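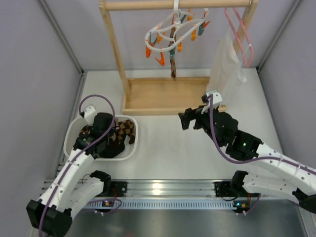

Two-arm laundry cell with the basket on the left and the drying rack at the back.

Working rules for a shared two-arm cell

These are the rules we use at Hirstead for any cell where two arms share one rail and can reach the same space. Valentin Pfister wrote the first version for the Motton line, and Severin Fuchs added the cable section in December. They apply to small servo arms. For anything bigger, follow your site's own safety procedure first.

Before power-up

1. Clear the floor of the cell. Only the items named on the task sheet stay in.
2. Check that both mounting plates are tight on the rail. Push each base by hand with the power off.
3. Open and close each gripper by hand and look for thread or lint in the fingers.
4. Set the run counter and write the starting value in the log. Our last sheet started at 2,171 and was closed at 2,525.

Set the zones

Give each arm a home zone and mark one shared zone between them. In a laundry task the basket belongs to one arm and the rack to the other. An arm may enter the shared zone only when the other is holding still or moving away. If both need to be in it, write down which one goes first -- don't leave it to the operator on the day.

Keep joint speed low in the shared zone. We allow 400 steps per second there and 4,000 in the home zones. Those are settings for our controllers, so work out your own before you copy them.
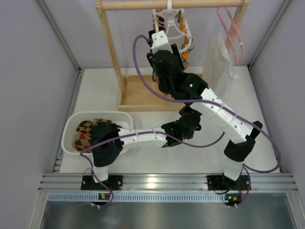 Cable routing causes more stops in our cells than anything else. A cable needs enough slack for the full reach of the arm and no more than that. Fix it to the links at regular intervals and leave the loop at the wrist free to move. The purple cables are held against the white links with white ties, and the one from the raised gripper loops toward the rack before it comes back down the arm. A loop like that has to be checked at full height, with the gripper at the hanger, for anything it could catch on. Clothespins and hanger hooks are the usual trouble.

Handling cloth

Bring the gripper down slowly and stop at the set force. Pressing harder does not give a better grip on folded cloth, and it can push the basket out of place. If a grasp fails twice, back off to home and log it as a failed grasp.

Stopping and entering

Use the stop button, then switch off the supply. Wait for the LEDs on both boards to go out before you put a hand in the cell. Support a raised arm before cutting power, as it may drop -- the Wikitz brackets will not hold it up.

After the run

Write down the end count, any stops and which arm was moving at the time. Retie loose cables before the next shift. Changes to zones or speeds need a second signature.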